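I put the Jurkent fingers back on both arms in September, after two weeks with the softer Sastia pair. The Sastia pads are kinder to thin cloth, but they fold under when they hit the side of a basket, and then you get half a grip and a dropped sleeve. I ran 20 pickups with each set, same clothes, same basket. Jurkent missed 3. Sastia missed more than I bothered to write down after lunch.
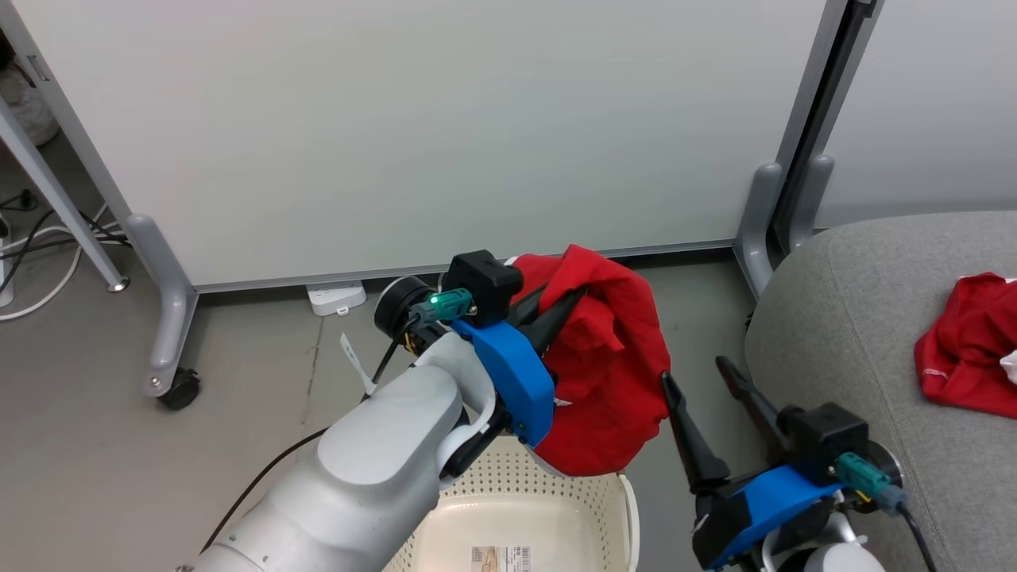

Closing force matters less than I expected. I had it at 320 on the controller's scale and went down from there in small steps, and cotton held fine until quite low. Approach angle made a bigger difference. Coming in steep gets one layer of fabric, coming in flat gets three.

Rosine Poulain asked whether I'd tried the Forkach mounts. Not yet. They need a different bolt pattern and I'd have to reprint everything.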